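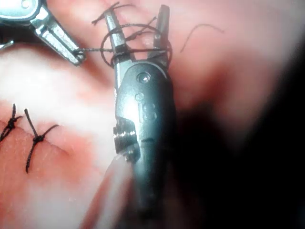 Khalil Hamdan asked whether a loan set could be sent out with both jaw patterns fitted, so that they could be compared on the same row of stitches without a change of arm. Yes: loan sets now ship this way, and the page below has been revised to suit.

Penine Fine Grippers, Comparison Loan Set

The Penine set is offered to teaching hospitals, university laboratories and training centres that wish to compare small grippers for suturing work before placing an order. It is supplied by Mukenel and fits the Noonan arm without an adaptor. Centres using other arms should write to us first, as the coupling ring differs.

Each set contains a dark gripper, a bright gripper, two wrist camera mounts, a controller lead and a printed record book. The loan period is 15 working days from delivery. Please quote catalogue number 3354 in all correspondence.

Jaw fit and closing

The grippers are checked at our workshop for even closing along the full length of the jaw, and again on return. Centres are asked to repeat the check after every 200 closings and to enter the result in the record book. Particular care is needed where both tools must close on one small spot, as the dark jaw tip and the silver prong are doing among the fine hairs here, and where a slight error in either arm will bring metal against metal. We recommend setting the slower closing speed on the controller for such work and raising it only once the operator is satisfied with the approach.
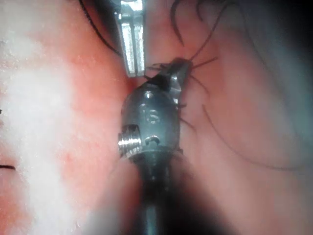

Camera mounts

The choice of mount affects the comparison more than many centres expect. The short mount gives a close view of the jaws, while the long mount shows more of the work and less detail. Lighting should be settled before any trial is recorded, as moist surfaces throw back a good deal of light, and the white glare between the two stitched incisions is enough to hide the texture of the tissue there. Turning the lamp a little to one side is usually the first thing to try. Exposure should then be locked on the controller. 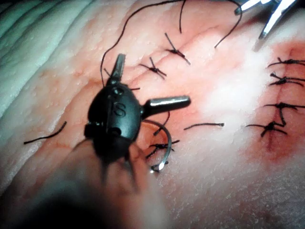

Service and return

Grippers are rated for 2000 closings between services. Sets must be cleaned and dried before return, with the record book enclosed. Loan requests are handled by Zewditu Dinsa and technical questions by Aidan Foley.

Contact Mukenel Equipment Loans | Copyright Mukenel | Back to top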